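Ticket 741 -- Label printer skips every other label
Opened by: Iara Arancibia
Status: waiting on parts

September 22, 2018

Hi Emilian, me again! The Pluveck in the stockroom is still spitting out a blank after every good label, and I've been at it most of the morning, so I'm writing down what I tried before I forget.

First I swapped the roll. Same thing. Then I ran the calibration from the front panel (hold feed until the light blinks, let go) and got four perfect labels in a row, and I got very excited, and then it went right back to blank, good, blank, good. I reinstalled the Troltamix driver too and checked the label height. It was set to 24 mm and it matches the roll, so I left it alone.

Yutong thinks it's the gap sensor. I cleaned it with a dry swab and it got a little better -- up to 11 good ones before the first blank -- but it didn't last. These are for the small parts bins, so I can't really fudge it by hand.
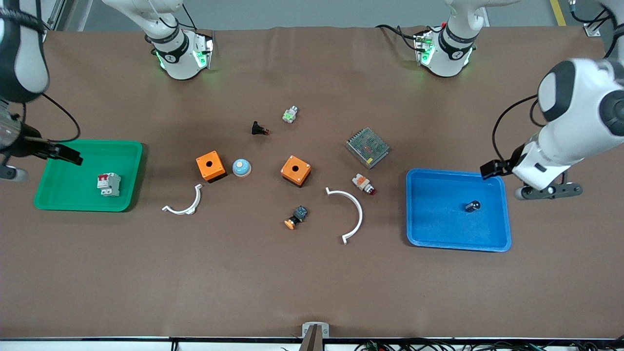
Loose parts on the work table, green tray at left, blue tray at right.

Shengli has an old Sulard we could plug in for now, but it only takes the narrow rolls and our part numbers wrap onto a second line. I'd love to avoid that if I can!

Could you order a sensor? Zhenhua says the last one came out of the November budget, so there should be a part number on that invoice. I'm leaving the printer switched off with the lid up until I hear from you.

Iara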